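FOR IMMEDIATE RELEASE

September 25, 2019

Flaris launches printed flannel bedding for kids, and the penguins are finally going on sale

TESBRIDGE. Hi, I'm Tyson Turcotte, and I run Flaris, a little bedding company on the second floor of the old Bagheri building in Tesbridge. I write our press releases myself (you'll be able to tell), and I've been waiting to write this one since March, when the first test fabric came back from the printer and I carried it around the office like a new baby.

Starting today, Flaris is selling kids' bedding. Real flannel, printed all over, in twin, full and crib sizes, with pillowcases sold in pairs. We've made plain sheets for grown-ups for 8 years, and in all that time the email we've gotten most often goes something like "I love my sheets, do you make them for my daughter?" So now we do! It took us long enough.

The new line is called Perndale, after the street I grew up on. My brother and I shared a room there with one window and a radiator that clanked all night, and our grandmother used to send us flannel sheets every winter with cowboys on them. I hated the cowboys until I was five and then I wouldn't sleep on anything else. I still have one of the pillowcases. It's so thin now you can read a newspaper through it, and I'm told I'm not allowed to bring it to trade shows anymore.

All of the drawings in the Perndale line are by Erdal Türkmen, who has been designing for us on and off since our very first catalog. Up to now we've mostly asked Erdal for stripes. He is very good at stripes! But he has two kids of his own, and it came out over lunch one day that he'd been filling sketchbooks with animals for them for years, on trains and in waiting rooms and once, he says, on the back of a parking ticket. I asked to see the sketchbooks. He brought in a grocery bag full of them. We cleared the big table and didn't get much else done that afternoon.

"I wanted animals that are busy," Erdal says. "On a lot of children's fabric the animals stand there and smile at you. My kids never cared about those. They want to know what the bear is doing and where he is going, and is he late."

So everybody in these prints is up to something. The bears are moving house. The foxes are running a bakery, fairly badly. And the penguins, which were everyone's favorite from the first day, are sliding and falling over on a pink background with white dots and little fish in between. My niece has decided that one of them is showing off and another one is his cousin. I haven't argued.
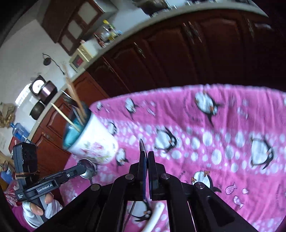 Photo: Flaris

The pink took a while, by the way. Our first one was closer to bubble gum and the second looked like something you'd take for an upset stomach. I asked for one more round, then one more after that, and by the end Erdal was answering my emails with just the word "pink." I think we got there. If you're writing about color (or you just like hearing people complain about color), call me and I'll talk your ear off.

A bit about the fabric for those of you who want it. It's cotton flannel, brushed on both sides, and the fitted sheets have elastic all the way around and not only at the corners, which anyone who has made a bunk bed in the dark will appreciate. We printed the fabric before cutting, and we don't try to match the pattern at the seams, so no two pillowcases come out quite alike. One might have a whole family of bears on it and the next might be mostly moving boxes. Kids like this a lot more than adults do, in my experience. Wash it warm, dry it low, skip the fabric softener. It'll pill a little in the first few washes and then it settles down.

We did try it out on real families before we ordered the big rolls. We sent test sets to 21 households in and near Tesbridge and asked them to use the sheets hard for the whole summer, which I know is a silly time of year to hand out flannel, and I'm sorry, and thank you. They sent back notes, some of them in crayon. We made the fitted sheets deeper after that, and we moved the care label, which had been itching people's ankles. One boy wrote to ask why the foxes never sell any bread. Erdal has added a customer.

The first run is small, 556 sets across all the prints. When those are gone there'll be a wait while we print more, and I'd guess the penguins will go first, though I've been wrong about this kind of thing before (please see the mustard stripe, which we still have plenty of, if you'd like some).

We're also setting aside 200 pillowcases to give away to school libraries in the county for their reading corners. If you work at a school library and yours could use a few, write to us at the address on our contact page and tell us which animals you want. You don't have to fill out a form. Just say hello and tell us where to bring them. I'll be doing most of the driving myself, so expect a guy in a green station wagon with the back seat folded down.

Perndale sheets and pillowcases are on sale today in our shop on the ground floor of the Bagheri building and on the Flaris website. Crib sheets come in the bears and the penguins for now, and the foxes will follow once we've sorted out the scale, as the loaves of bread came out bigger than a baby's head on the first try. Duvet covers are planned for spring. I'd love to promise a month but Erdal has asked me to stop doing that.

Reporters, bloggers, and anybody else who writes about homes or kids or sleep: I'm happy to mail you a swatch card with all the prints on it, and Erdal is up for interviews as long as you call after lunch. We can send drawings from the sketchbooks too, including a few that didn't make it onto fabric. There's a walrus at the dentist that I'm still fighting for.

About Flaris
Flaris makes sheets, pillowcases and blankets in Tesbridge. The company started with one striped sheet set and a borrowed sewing machine, and now sells through its own shop and website. Perndale is its first line for children.

Press contact
Tyson Turcotte, Flaris
Second floor, Bagheri building, Tesbridge
Swatch cards, sketchbook drawings and interview requests: please use the contact page on the Flaris website and put "Perndale" in the subject line.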